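Erness dexterous handling project
Progress report to Sturkon, second reporting period
Prepared by Drahomíra Danko

1. Status

Work packages 1 and 2 are complete. Work package 3 (handling of thin, deformable material) is in progress and is expected to close in December, one month later than planned. Work package 4 has not started. Spending is within the approved budget and no transfer between cost lines is requested.

2. Data collection

The target for this period was 2,000 recorded episodes across all object classes. The rigid classes were finished first, as agreed at the kickoff. In the deformable class, 738 episodes have passed review. The remainder are either waiting for annotation or were rejected for one of two faults: dropped joint readings, or a start position outside the permitted area. The logging fault was traced to a buffer setting and has been corrected. Episodes recorded before the correction were rechecked by Grażyna Marciniak and will not be used for training if any gap is present.

3. Method

The policy takes wrist camera images and finger joint positions as input and outputs hand and arm targets at a fixed rate. Two changes were made to the version described in the first report.

The tactile term was removed from the training loss. It improved results on rigid parts but caused the fingers to close too early on film and foil, where contact forces are close to sensor noise.

The image crop was widened. With the earlier crop, the fingertips left the view during the last part of the approach, and the policy relied on joint readings alone at the point where visual error matters most.

4. Results

Six policy variants were trained and compared on the Rautiainen bench protocol. The widened crop gave the larger share of the improvement. Removing the tactile term helped only on deformable items and made a small negative difference on rigid ones, so a separate setting per class is now being tested.

Translucent film remains the most difficult material. Its appearance changes strongly with the direction of the light, and creases produce edges that the segmentation step reads as object boundaries. Grasp points are then placed on a fold instead of on the body of the piece.
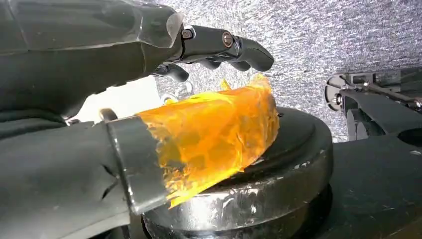

Four lighting conditions will be added to the protocol before the final comparison. The segmentation step will also be retrained with labels that mark creases as a separate category. Early tests with a small labeled set reduced false boundaries, but the set is too small to support a claim about grasp success.

5. Risks and next steps

The main risk is annotation time. Crease labels take longer to draw than object outlines, and Kolovgate has confirmed capacity for only part of the work. If the rest cannot be placed by the end of the month, the label set will be limited to translucent items.

Decision requested: approval of the one-month extension to work package 3, at no additional cost.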